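Blankets and Bears: the October drive is on!

We've been waiting months to write this one. The Rastgate winter warmth drive is back, and this time it has a proper home in the old reading room on Plurnar Street, with shelves, a kettle and a door that closes.

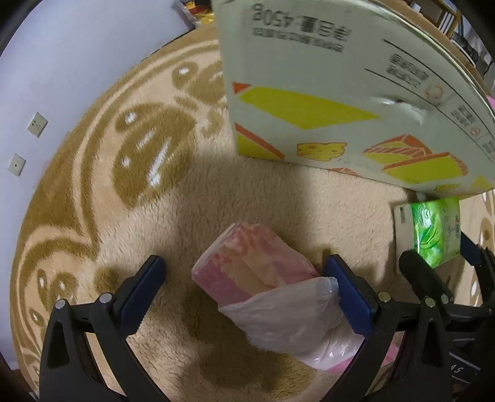
Rastgate Neighbors Club

Last winter you gave us 1594 items, which still makes us grin (and made our backs ache). Fleece went fastest by a mile, so if you have a thick, soft blanket folded up in a closet, please think of us first. Twin and full sizes are the easiest to place. Kagiso Nkosi is running the sorting table again and would love help on weekday evenings, even for an hour – it's good company, and she brings ginger cookies!

Plush toys are very welcome too, bears and squishy ones and anything else a small kid might want to hug. Please check the seams and wash what can be washed. We can't take battery toys or anything with loose button eyes. 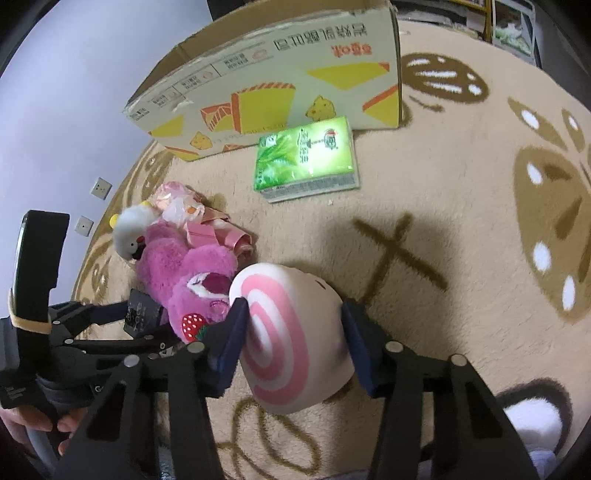

Where to bring things

Drop off at Plurnar Street any afternoon, or leave bags with the front desk at Matach Hardware. Got a big load? Eduard Šťastný has the van and will happily come by if you leave a note for him at either place. Tie the bags shut and write "bedding" or "toys" on the outside.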